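搜索 输入关键词或作者 搜索
阅读时间:18 分钟

4 遮挡条件下的自主复位判定

前一节给出的复位策略默认目标物在每个循环开始时可以被完整观测。在容器与目标物共处一个封闭台面的任务中,这一前提经常不成立:容器可被推动,碗沿高度与目标物尺寸接近,目标物落在碗的远侧时,相机只能看到其顶部甚至完全看不到。本节讨论这种部分可观测的初始状态对无人值守采集的影响,并给出判定模块 Fondum 的设计与实验结果。任务沿用 Plilwood 任务集中的“柠檬入碗”及其逆任务“柠檬出碗”,两者交替执行,互为复位。图 4 给出同一工作台上的两个状态。
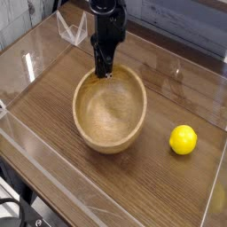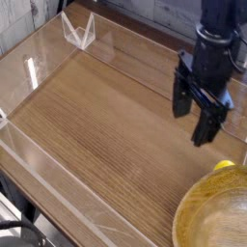 图 4 透明围板内的木质台面、木碗与黑色夹爪。上图:木碗位于台面中部附近,碗内为空,柠檬在碗右侧,与碗之间留有空隙,夹爪下端位于碗后缘处。下图:木碗位于画面右下,靠近右侧围板,黄色物体仅在碗后缘上方露出顶部,夹爪两指张开,未夹持物体。

4.1 状态划分与记号

记第 k 个循环开始时的图像为 I_k,目标物的可见轮廓为 M_k,碗沿拟合曲线为 E_k。拟合时不要求 E_k 完整落在图像内;当碗被图像边界截断时,只使用可见弧段上的边缘点,并对长短轴比施加先验约束。

按目标物与碗的关系将初始状态分为以下几类。

S_out:目标物在碗外,轮廓 M_k 与 E_k 不相交,且可见面积与标定面积之比高于阈值 τ_v。图 4 上图属于此类。

S_in:目标物在碗内,M_k 的底部边界落在 E_k 的内侧区域。

S_amb:目标物轮廓与碗后缘相接,可见部分不足以区分“在碗内靠远侧内壁”和“在碗外紧贴远侧外壁”。图 4 下图给出的即为需要进入此类判定的观测。

S_lost:图像中未检测到目标物。

S_in 与 S_out 之间的混淆代价是不对称的。若将 S_out 误判为 S_in,系统会执行“出碗”动作,夹爪进入空碗,动作失败后一般不改变台面状态,损失的只是一个循环的时间。若将 S_in 误判为 S_out,系统会在碗后方下探抓取,手指可能压到碗沿并使碗产生位移。后一种错误具有累积性,碗一旦靠近围板,后续循环中可行的抓取方向随之减少,S_amb 出现的频率也会上升。

S_amb 的存在使得仅凭单帧图像的分类器无法同时压低两类错误。将阈值向任一方向移动,都只是把误判从一类转移到另一类。因此本文把 S_amb 作为独立类别处理,并允许系统在该类别下执行不以完成任务为目的的探测动作。

4.2 透明围板对检测的影响

围板的作用是把物体约束在机械臂可达范围内,采用透明材料是为了让相机从外侧观测台面。代价是围板表面会出现两种与目标物有关的伪像。

第一种是镜像色斑。目标物靠近围板时,围板内侧会出现与目标物颜色相同的模糊反射。图 4 上图中,右侧围板内侧可见一处黄色的模糊色斑。仅依赖颜色分割的检测器会在此处产生第二个候选区域。该区域的边界梯度较弱,饱和度低于实物,但当实物被碗遮挡时,色斑可能成为图像中面积最大的黄色区域,导致目标物位置被估计到围板一侧。

第二种是边缘高光。围板的上边缘与转角处呈现为细亮线,穿过台面纹理时会把台面分割为若干区域。对于依赖背景差分的方法,亮线位置随环境光变化而产生的微小移动足以触发变化检测。

针对第一种伪像,Fondum 在候选区域上计算三个量:区域内的平均饱和度 s,边界梯度的中位数 g,以及区域下方的暗带响应 d。台面上的实物在其下缘附近通常伴有短阴影,而反射色斑没有对应的接触阴影。候选区域的得分定义为

q = w_s·s + w_g·g + w_d·d

权重由标注帧上的逻辑回归得到,之后保持不变。当目标物被碗沿遮挡时,其下缘不可见,d 项无定义,此时将 d 置为该类区域在标注集上的均值,并把该候选标记为“无接触证据”。带有这一标记的候选不能直接触发抓取,只能进入 S_amb。

针对第二种伪像,在相机固定的条件下预先标定围板亮线的掩膜,掩膜内的像素不参与背景差分。掩膜宽度略大于亮线本身,以容纳光照变化。相机或围板被触碰后掩膜需要重新标定,这一步目前仍由人工完成。

4.3 探测动作

进入 S_amb 后,系统从以下探测动作中选取一个执行。

P1 撤离观测。机械臂抬升并移出碗与相机之间的视线,重新采集图像。该动作不接触任何物体,用于排除由机械臂自身造成的遮挡。

P2 侧向轻推。夹爪闭合后从碗的一侧接触外壁,沿远离最近围板的方向推动碗一小段距离,再撤离并采集图像。若目标物在碗内,其位移应与碗的位移近似一致;若在碗外,则两者位移不一致,或目标物脱离遮挡。

P3 碗内探触。夹爪张开,沿碗的中心轴线下探至碗沿以下,再水平移向远侧内壁。若在到达内壁之前出现接触信号,则判定目标物在碗内。

三个动作的执行代价依次升高。P1 始终最先执行。P2 与 P3 的选择取决于碗与围板的间距 c。当 c 大于手指厚度与安全余量之和时,P2 在碗与围板之间有足够的进入空间,优先采用 P2;否则采用 P3。图 4 下图所示的布局中碗靠近右侧围板,此类布局在运行时由 c 的估计值决定走哪一分支,不按图像区域硬编码。

P2 的判别量为碗与目标物的位移向量之差:

r = ‖Δp_obj − Δp_bowl‖ / (‖Δp_bowl‖ + ε)

其中 p_obj 取可见轮廓的顶点而非质心。遮挡状态下可见轮廓的质心会随遮挡比例变化而漂移,顶点受影响较小。r 低于下阈值时归入 S_in,高于上阈值时归入 S_out,介于两者之间则再执行一次 P2,推动方向取反。连续两次未决时转入 P3。

有一点需要说明:目标物近似椭球形,碗受推动时它可能在碗内滚动,使 r 偏大。我们在动作结束后等待目标物静止再取第二帧,并将推动速度限制在较低水平。即便如此,滚动仍是 P2 误判的主要来源,见 4.6 节。

4.4 信念更新

判定模块维护一个离散信念 b_k,定义在 {S_in, S_out, S_lost} 上。S_amb 不是物理状态,只表示 b_k 的最大分量低于置信阈值 τ_b。每次观测后按下式更新:

b_k(s) ∝ p(z_k | s, a_k) · Σ_{s'} p(s | s', a_k) · b_{k−1}(s')

其中 z_k 为检测器输出与探测判别量的联合观测,a_k 为刚执行的动作。转移项 p(s | s', a_k) 由采集日志中的频次估计,按动作类型分别统计。上一循环的结果因此能够进入当前判定:若上一循环是“入碗”,且手指开度曲线显示释放发生在碗沿内侧,则先验偏向 S_in。

仅依赖这一先验而不做探测的方案在短时间运行中表现尚可,长时间运行时会出现信念与实际状态脱节的情况。典型过程如下:一次释放时目标物碰到碗沿弹出,落在碗后,检测器给出“无接触证据”,先验仍偏向 S_in,系统执行“出碗”并抓空,随后转移模型把抓空解释为抓取失败,信念继续停留在 S_in。系统由此进入反复抓空的循环。为打破这一循环,我们对同一信念下的连续抓空设置衰减:每出现一次抓空,先验项与均匀分布按固定系数混合一次。

检测器输出的似然 p(z_k | s, a_k) 按碗在台面上的位置分区统计。台面中部与靠近围板处的检测特性差异明显,合并统计会使靠近围板处的似然过于自信。分区边界与围板平行,分区数由验证集上的对数似然选定。

4.5 实验设置

机械臂末端为平行两指夹爪,指尖开度与电机电流可读。接触信号由电流残差得到,未使用额外的力传感器。相机固定,采集期间不调整位置与焦距。台面物体为木碗与柠檬,采集期间不更换碗;柠檬在表皮出现可见损伤时更换。

单个循环的时间上限设为 90 秒,包括探测动作。超时的循环记为失败,机械臂回到待机位姿,信念重置为均匀分布。

对比方法如下。

Boscombe:单帧分类器加固定复位脚本。分类器输出 S_in 或 S_out,不设模糊类别,检测不到目标物时执行沿围板内侧的扫掠动作。

先验法:与本文方法相同的信念更新,但禁用 P2 与 P3,仅保留 P1。

常探法:无论信念如何,每个循环开始时均执行一次 P2,间距不足时执行 P3。

Fondum:完整方法。

每种方法运行 1000 个循环,初始布局由同一组随机种子给出,碗的初始位置覆盖台面中部与靠近围板的区域。运行次序在各方法之间交错安排,以减小光照变化的影响。交错以若干循环为一组,组间不人工整理台面,仅在目标物越过围板或碗倾覆时介入,介入事件单独记录。

真值标注由 Märta Rustad 与 Keegan Merrick 分别完成,标注者可以查看循环前后的完整视频,但不能看到判定模块的输出。分歧由 Andor Szűcs 裁定。标注针对物理状态,仅凭循环首帧能否判断另设一个字段。

评价指标采用 Ní Mhurchú 协议中的三项:状态判定准确率、无效复位数与碗位移累积量。无效复位指目标物已处于所需初始状态而系统仍执行复位动作,或系统执行的复位动作与实际状态不符。碗位移累积量按分段运行统计,每段从碗位于台面中部开始。

4.6 结果

Boscombe 的 1000 个循环中,标注者认为仅凭首帧无法确定状态的有 420 个,其中 166 个最终导致无效复位。其余循环中的无效复位数量较少,且多数与检测到围板上的反射色斑有关。由此可见,该方法的无效复位集中在遮挡条件下,改善单帧检测器本身所能带来的收益有限。

先验法在首帧可判定的循环上与 Fondum 没有可分辨的差异。在首帧不可判定的循环上,其错误呈成串分布:一次误判之后,后续循环误判的条件概率显著高于边际概率。加入抓空衰减后错误串变短,但没有消失。我们检查了较长的几个错误串,起点多为释放时目标物碰到碗沿的循环,与 4.4 节描述的过程一致。

常探法的状态判定准确率与 Fondum 接近,单循环耗时明显更长,超时比例也更高。更值得注意的是碗位移累积量:每个循环都推动一次碗,即使每次方向均朝向远离最近围板的一侧,碗仍会在台面中部附近往复移动,并偶尔越过中线后被推向另一侧围板。Fondum 只在信念不足时探测,碗位移累积量低于常探法,高于先验法。

Fondum 的剩余错误可分为三种。

第一,碗内滚动。P2 推动后目标物在碗内滚到另一位置,r 超过上阈值,被归入 S_out。随后的抓取在碗外进行,手指未接触到目标物,信念在下一次观测后得到纠正。该类错误在碗底较平的区域更常见。降低推动速度可以减少滚动,但会延长探测时间;目前的速度设置是在验证布局上按总耗时选定的。

第二,P3 的误接触。碗靠近围板时,手指张开后外侧手指与围板的距离很小,水平移动中电流残差可能来自手指与围板的擦碰,被误认为接触到目标物。将张开幅度改为随 c 变化后,该类错误有所减少。张开幅度过小时手指又可能从目标物上方滑过,造成漏检。

第三,目标物完全不可见且位于碗的远侧外壁之后。P1 不改变遮挡关系,检测器无候选输出,信念在 S_lost 与 S_out 之间摇摆。此时系统执行沿围板内侧的扫掠,若碗恰好挡住扫掠路径,扫掠会提前终止。目前的处理是先执行一次 P2 移开碗,再重新扫掠。

4.7 消融

去除候选区域得分中的暗带项 d 之后,反射色斑造成的误检增多,主要集中在目标物靠近右侧围板且碗在其前方的布局中。去除饱和度项 s 的影响较小,边界梯度项 g 在一定程度上可以替代它。三项同时去除、仅保留颜色阈值时,检测器在靠近围板处不可用。

把 p_obj 由轮廓顶点改为质心后,P2 的未决次数增加,需要重复推动的循环随之增多。质心方案在目标物大部分可见时并无劣势,差别只出现在仅露出顶部的情形。

取消按碗位置的似然分区后,总体准确率下降不多,但校准误差明显变差,表现为靠近围板处的信念过早越过 τ_b,探测动作被跳过。对采集任务而言,这种失配的后果比平均准确率所反映的更严重:被跳过的恰好是最需要探测的循环。

我们还测试了提高 τ_b 的效果。τ_b 升高时探测频率单调上升,准确率在一段区间内上升后趋于平缓。平缓区间的起点即为正文所用取值。最保守的设置下,探测动作占用总运行时间的比例可接近常探法。

4.8 对下游策略训练的影响

采集数据用于训练“入碗”策略。为考察初始状态标签的质量是否影响策略,我们用各方法采得的数据分别训练同一结构的行为克隆策略,训练超参数保持一致,按成功循环数截断至相同规模。

用 Boscombe 数据训练的策略在目标物位于碗后方时倾向于停在碗上方不下探。检查数据后发现,该布局对应的成功轨迹很少,且其中混有被错误标记为“入碗成功”的片段:目标物实际一直在碗内,夹爪抓空后移至碗上方张开,单帧分类器随后输出 S_in,该循环被记为成功。此类片段向策略提供了未夹持物体时的释放动作。Fondum 的数据中此类片段较少,训练所得策略在同一布局下会尝试从碗的侧面绕行接近。

对其他布局,各组策略之间的差别处于重复训练的波动范围内。我们因此不主张状态判定的改进会普遍提高策略性能,其作用限于遮挡布局的覆盖与标签质量。

4.9 局限

实验只涉及一种容器和一种目标物。目标物颜色与台面、碗的颜色差异较大,检测本身较容易;若目标物与木质表面颜色接近,4.2 节中的得分需要重新设计。透明容器不存在本节讨论的遮挡问题,但会引入折射带来的位置偏差。

P2 依赖碗可以被稳定推动。较重或带防滑底的容器需要更大的推力,电流残差的阈值也要相应调整。较轻的容器则可能被推倾。

增加一台从另一侧观测的相机可以直接消除大部分 S_amb。我们没有采用这一方案,目的是在单一固定视角下评估探测动作的作用。两种方案可以结合,多视角下仍会出现机械臂遮挡全部视线的时刻,信念更新部分不需要修改即可使用。

围板亮线掩膜的人工标定是目前唯一需要定期人工参与的环节。自动标定的一种可能做法是利用机械臂在已知位姿下的外观预测围板边缘位置,这部分工作尚未完成。

作者分工:Lukian Yurchenko 负责判定模块与探测动作的实现;Antonina Ostapchuk 负责信念更新模型与统计分析。两人共同撰写本节。

相关文章
平行夹爪电流残差接触检测中的温漂补偿
Plilwood:面向互逆操作任务的台面任务集
透明围板场景下的反射抑制与候选区域筛选
无人值守采集中的错误串及其检验
互逆任务交替采集的时间预算分配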